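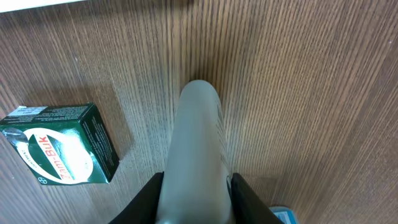
1/ Can it tidy a medicine shelf yet?

Thread on household robots, from somebody who keeps being told they're a year away. Settle in, or mute me now.

2/ The job is one I do for my mother every couple of weeks. Things pile up on the table. Ointment, bottles, packets. You pick each one up, read it, decide if it stays, and put it back where she can find it in the dark. Takes me as long as a cup of coffee.

3/ A plastic bottle between two black fingers. Good. I will give them the bottle. A pale, smooth, round-shouldered thing is not the easiest item to hold and I've dropped plenty myself.

4/ But look left. The little green box of Zam-Buk is lying on its side at an angle, with a shine on it that washes out part of the print. I know what it is because I grew up with it. What does a machine do with a brand name printed on a slant and a patch of glare?

5/ Mohit Kashyap replied to my last thread that reading labels is "a solved problem." Mohit, come read the small print on my mother's packets under her kitchen light and then tell me what's solved.

6/ And reading is the easy half. The date is the thing you need. It could be on a flap, or a sticker, or pressed into the plastic in the same color as the plastic. I turn a box over four or five times before I find it. Every turn is another grab, and every grab is a chance to crush a corner.

7/ Karine Bergeron runs the front of a small pharmacy in Kekumness and I asked her what she'd hand over to a machine tomorrow. Her answer was facing up shelves. Pull everything forward, labels out. She has 1,546 different items in the shop and says up to 200 get moved by customers on a bad day.

8/ Then I asked what she'd pay for it. Long pause. "Less than I pay the kid who does it now, and the kid also answers the phone."

9/ That's my trouble with the whole business. The demo is always one object. One bottle, plenty of clear tabletop, nothing stacked on top of anything. My mother's table has a tablecloth on it, and the cat.

10/ Fendora put out a clip last November of an arm putting away groceries. Lovely. I watched it with the speed set to what I guessed was real time and gave up before the second bag. Clifford Fortin says I'm being unfair and slow is fine if you're at work all day. OK, Clifford. Slow is fine. Slow and wrong about which box is the ointment is not fine.

11/ Things I would believe:
- the same table, messed up by a stranger, cleared without anyone stepping in
- a box picked up, turned and put down with its corners still square
- the machine saying "I can't read this one" and setting it aside

12/ That last one matters most to me. I'd take a dumb helper that knows when it's stuck over a smart one that guesses. With medicine a guess is worse than a mess.

13/ Brittany Lemieux asks if I'd let one do the dishes. Plastic ones, sure. I'd stay in the room.

14/ A few of you want to know what would change my mind. Give me a week with one at my mother's place, no engineer on the couch. I'll post whatever happens, including if I'm wrong.

15/ Replies are open till I go make dinner. By hand, since you ask, Mohit.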